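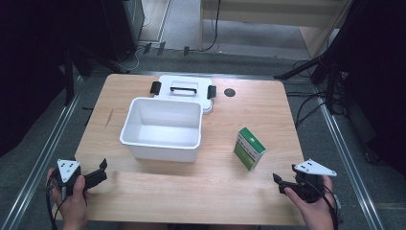 Open white bin, lid behind it, small green and white box to the right.

Re: Stillport season 2 — episode count
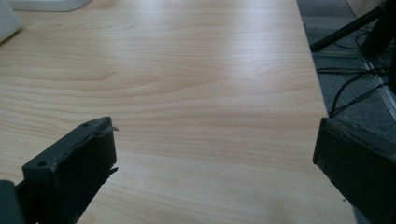
From: Ivone Conceição
To: Stillport viewers list

Berenice Bermúdez wrote:
> Clolero now lists 4 episodes for season 2. Season 1 had
> eight. Is the listing incomplete, or did Marinho cut
> the order?

The listing matches the October press sheet, so I take it as complete. Total running time is given as 294 minutes, against 369 for season 1. The episodes are longer, and the loss is about an hour and a quarter — less than the count suggests.

Aritz is credited as co-producer this time. I have found no word on season 3 from either company.

Episode titles are still missing from the guide. If you have them, please send them to the list and I will add them.

Ivone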